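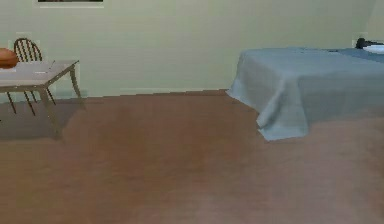
Vivienda simulada del Aula de Robótica: zona de cama y mesa.

Quiénes somos

El Aula de Robótica de la Escuela Técnica de Minonholm es un espacio de formación extraescolar dedicado a la programación de robots móviles en entornos domésticos. Depende del departamento de Tecnología y está abierta al alumnado de bachillerato y de los ciclos formativos, sin distinción de especialidad. En el presente curso participan 32 estudiantes, organizados en equipos de trabajo que se mantienen estables desde octubre hasta el cierre de la temporada, en junio.

La actividad comenzó como un taller de montaje de vehículos con sensores de contacto. Con el paso de los cursos, el interés del alumnado se desplazó hacia la navegación autónoma y el Aula adoptó la simulación como herramienta principal. El montaje físico se conserva en el primer trimestre, de modo que todo el alumnado nuevo monta y calibra una base con ruedas antes de escribir su primer programa de navegación.

Qué hacemos

El proyecto central del Aula recibe el nombre de Todby. Se trata de un agente de navegación que recorre una vivienda simulada y debe alcanzar un destino indicado en lenguaje corriente: «ve hasta la cama», «busca la planta», «detente junto al sillón verde». El agente dispone únicamente de la vista de su cámara virtual y de una estimación de su propio desplazamiento, y ha de decidir en cada paso si avanza, gira o da por terminado el recorrido.

El trabajo se distribuye en 3 líneas. La primera se ocupa de la percepción, es decir, del reconocimiento de muebles y objetos en imágenes de baja resolución. La segunda desarrolla el planificador de rutas y la gestión de obstáculos. La tercera, de creación más reciente, se encarga de la evaluación: diseña los recorridos de prueba, conserva los registros y redacta el informe trimestral que se entrega al departamento. Cada estudiante pasa por al menos 2 de estas líneas durante su permanencia en el Aula.

Los objetos pequeños y las plantas de follaje fino constituyen una dificultad conocida. Una maceta arrimada a la pared ofrece pocos puntos de referencia, y los tallos delgados se pierden con facilidad cuando la imagen se reduce. Los equipos de percepción dedican a estos casos buena parte del segundo trimestre.
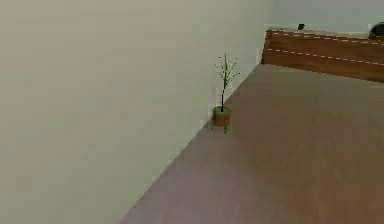
Egilsson, de la promoción anterior, lo resume de otro modo en el boletín de antiguos alumnos: durante meses creyó que programar un robot consistía en darle órdenes, y fue en el Aula donde aprendió a preguntarse qué información tenía el robot en el momento de equivocarse. Añade que todavía conserva su primer cuaderno de errores y que lo consulta más de lo que quisiera admitir.

Ese cuaderno sigue siendo obligatorio. Cada equipo anota en él los fallos observados, la hipótesis que los explica y el cambio introducido en el código, con la fecha y las iniciales de quien lo realiza. La calificación interna concede al cuaderno el mismo peso que al programa, y ningún cambio se incorpora a la versión común sin la anotación correspondiente.

La competición Cinov

Desde hace varios cursos, el Aula concurre a Cinov, encuentro de navegación simulada entre centros de enseñanza secundaria y profesional. La prueba principal consta de alrededor de 100 recorridos en viviendas que los participantes no conocen de antemano. Se valora la proporción de destinos alcanzados, la longitud de la ruta y el número de contactos con paredes y mobiliario. Existe además una defensa oral – de carácter público – en la que cada equipo expone sus decisiones técnicas ante el jurado.

La preparación se realiza por etapas. Los equipos comienzan con trayectos dentro de una misma estancia y pasan después a los recorridos que atraviesan pasillos y puertas. Los pasillos largos exigen especial cuidado: las paredes lisas apenas aportan información sobre la distancia recorrida, y un pequeño error de giro al principio puede acabar en un contacto lateral varios metros más adelante.
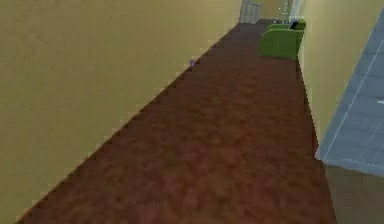
Por ese motivo, el planificador de Todby corrige su orientación a intervalos cortos y reduce la velocidad cuando la confianza en su posición desciende por debajo del umbral fijado por el equipo. Los valores de dicho umbral se revisan al término de cada etapa y quedan recogidos en la documentación del proyecto, disponible para el alumnado que se incorpora al curso siguiente.

Cómo participar

El plazo de inscripción se abre en septiembre. No se requieren conocimientos previos de programación, si bien se recomienda haber cursado la asignatura de Tecnología. Las sesiones tienen lugar en horario de tarde, a partir de las 16:30, en el aula de informática de la segunda planta. El material y las licencias corren a cargo del centro.

Las familias y los centros interesados en conocer el proyecto pueden solicitar una visita en la secretaría de la escuela. La jornada de puertas abiertas, con demostraciones de los equipos, se celebra en mayo.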